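Teaching by Hand: Collecting Demonstrations for Household Pick-and-Place with a Hand-Held Gripper

Project report, group 3
Candela Collado and Brisa Barajas
February 18, 2023

1. What we set out to do

Our proposal, written in December with the confidence of people who had not yet started, promised a comparison of two ways of showing a robot arm how to do simple jobs on a table. The first was remote control: one of us drives the arm and the arm records its own movements. The second was a hand-held gripper, where a person does the job directly, holding the same kind of fingers the robot has, and the arm never comes into it until training.

We wanted to know which method gave more usable demonstrations for an hour of our time, and whether the policy trained on them could pick up an object and put it down somewhere sensible. The answer to the first question is clear. The answer to the second takes up section 4 and does us less credit.

2. Remote control

The arm was driven from a pair of joysticks through a program called Tidov, which an earlier group wrote and left behind with a one-page manual. The page covers installation. Everything after installation we learned by doing it wrong.

The main difficulty is that your hand wants to move in a straight line and the joysticks want you to think about it in pieces. Brisa got fairly good. Candela reached a stage where she could reliably approach an object and then knock it over from an interesting direction. There is also a short delay between stick and arm, and the natural response to a delay is to push harder, after which the arm catches up all at once.

We kept 50 remote-control demonstrations. They are slow and full of pauses in which the operator is plainly wondering what to do next. A policy trained on them learns the pauses too. Our first trained model would drive to a place just above the object and stop there, apparently thinking, in a manner we both recognised.

3. The hand-held gripper

The second method uses a two-fingered gripper that you hold in both hands, with a camera worn on the head. Each finger carries a cube printed with black square markers. The software finds the markers in the video and works out from them where the fingers are and how far apart, so the gripper needs no other way of reporting its position. We called our version of the processing code Monoson, for reasons that made sense late one evening and have since been lost.

Most of the recording was done upstairs, at a table with a checked cloth on it. We had worried that the pattern would confuse the marker detection, as it is also made of squares. It gave no trouble at all. What did give trouble was our own wrists. If you turn the gripper too far, the marker faces swing away from the camera, the tracking drops out, and the recording is useless from that point on. You then have to learn to do an ordinary thing, such as tipping a cup, while keeping two cubes pointed politely at your own forehead.

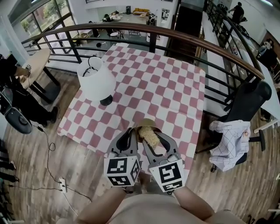

Figure 1. Noodle cup held between the gripper fingers, markers facing the head camera.

The noodle cup became our standard object. It is light, it is paper, and it punishes a bad grip without costing anything. Squeeze too hard and the side buckles; too gently and it slides. Holding it with your own fingers you never consider any of this. Holding it with two grey ones, you consider little else.

By this method we recorded 228 demonstrations, of which 19 were thrown out. Most of those were lost to the wrist problem described above. A few were lost because the person recording forgot to start the recording, stopped to complain about it, and then recorded the complaint. Even so, the gap between the two methods is large. A remote-control demonstration of moving the cup took us long enough to have a conversation during it. With the hand-held gripper the same job was over before the other person had finished writing down the file number.

The movements are also better. They are smooth, they go where they are going, and they include the small corrections people make without noticing, such as easing off just before the fingers close.

4. Training and results

We trained one policy on each set, using the same settings, and ran both on the arm. The policy trained on hand-held data reached the cup more often and hesitated far less. It also inherited a habit of Candela's, who lifts everything slightly higher than necessary. Brisa had pointed this out during recording and would like it noted.

Where it failed, it mostly failed on rotation. A person holding a gripper can step sideways or lean in, and the arm, being bolted down, cannot. Some of our demonstrations asked for poses the arm could not reach, and it dealt with these by going as far as it could and closing on air. We should have checked every recording against the arm's reach before training. We wrote that check afterwards, which is the usual time.

The tipping task did not work on the arm with either policy. The cup was picked up and tilted, but the end position varied so much between runs that we are not prepared to call any of them a success. Our supervisor, Dr Provetti, suggested "partial". We have left it as a failure.

5. What we would change

We would define the start and end position of every task in writing before recording anything. In our data the two of us disagree about what "put it back" means, and the policy has tried to please us both.

We would split the recording more evenly. Candela did most of the hand-held sessions and Brisa most of the driving, so we cannot fully separate the method from the person using it. This is the weakest point of the comparison and we only saw it while drawing up the results.

We would also record in shorter sessions. Forearms get tired, the gripper starts to droop, and the later recordings in a long session sag visibly compared with the first ones.

The Monoson code, the reach check and both sets of demonstrations are in the shared project folder. We have added a second page to the Tidov manual.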